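Steken Soft Goods Project: Progress Report to the Brannigan Fund
25/10/2024
By the Project Lead, Beltby Site

You asked for a shorter report than the one we sent in May. We have taken out the equations and most of the adjectives.

Where we are

The grant pays for one question: can a robot learn to tidy clothing from recordings of people doing it with a hand-held gripper, in their own homes, without a robot being anywhere near the building? Our answer in May was "sort of." It is now "yes, for thin things," and we would like credit for the extra words.

The collection target for this period was 1,000 usable demonstrations. We have it. Getting there took 61 recording sessions in Beltby and Farnthorpe, plus a spreadsheet that has developed opinions of its own. We throw out a recording when tracking drops for more than a second, or when the garment leaves view and comes back folded by means we can't account for.

T-shirts, pillowcases and light sweaters are in decent shape. On the bench at Beltby, the trained policy folds a T-shirt it has never met in 80 percent of attempts. The rest end in a shape we have agreed to log as "compact." The same policy trained only on our old lab recordings did much worse, mainly on surfaces with any kind of wrinkle in them. Our lab table has no wrinkles. Beds, we have learned at your expense, do.

What went wrong

Padded jackets. The May plan gave them two weeks. They have had most of the summer.

A puffer jacket pushes back. You fold a sleeve in, let go, and the sleeve reconsiders. People deal with this by leaning on it with a forearm, and the hand-held gripper has no forearm. Our recorders found their own ways around the problem: some press with closed fingers, some roll the jacket from the hem, and one group does a sort of shove that works very well and that we have not managed to describe in the protocol.

Dark jackets add a second problem. Black glossy fabric next to bright bedding gives the camera either a good sheet or a good jacket. We locked the exposure toward the jacket in the later sessions and let the bedding wash out a little. Seam tracking improved. Sheet wrinkles got worse, but the sheet is not the deliverable.

We have 137 jacket demonstrations that pass our checks. The plan said more. We would sooner tell you now than have you find it in the appendix.

The method, as changed

Each jacket recording is now cut into short stages (approach, grasp, fold, press, release) and the policy is trained on the stages as well as the whole. The press stage used to be lumped in with release, and so the policy learned that the proper way to finish a jacket was to leave quickly. Splitting them helped on the first bench trials. We have not run enough of those to give you a figure, and we know what happened to the last figure we gave early.

Wide jackets also showed us how often both fingers are spread with a great deal of puffed fabric between them. The original stage labels had only "open" and "closed," so we added the measured finger gap as an input.

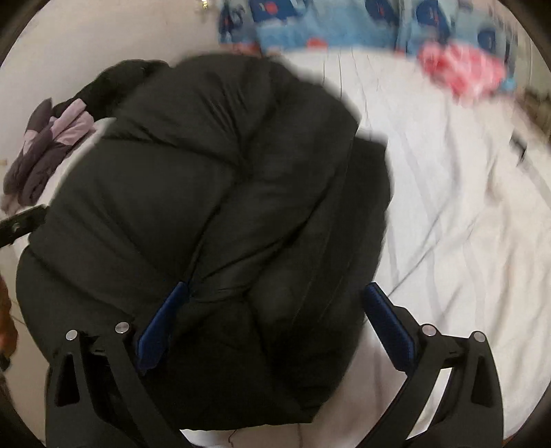 Money and time

Spending is close to plan. We are over on recording time at Farnthorpe and under on travel, mostly by virtue of not going anywhere. The spare fingertip pads came out of the travel line, with your office's approval.

Next period

We will finish the jacket trials at Beltby, compare the staged training against the old version on the same garments, and write up the thin-fabric result. Fitted sheets remain in the proposal as a stretch goal. We would like to discuss that sentence with you.

Comments (3)

gridline_pete: Did the 80 percent include inside-out shirts? The May report was vague on this.

Steken project: It did not. Inside-out shirts are scored separately and the results are in the appendix, toward the back.

mossycoat: I'd read a whole paper on the shove.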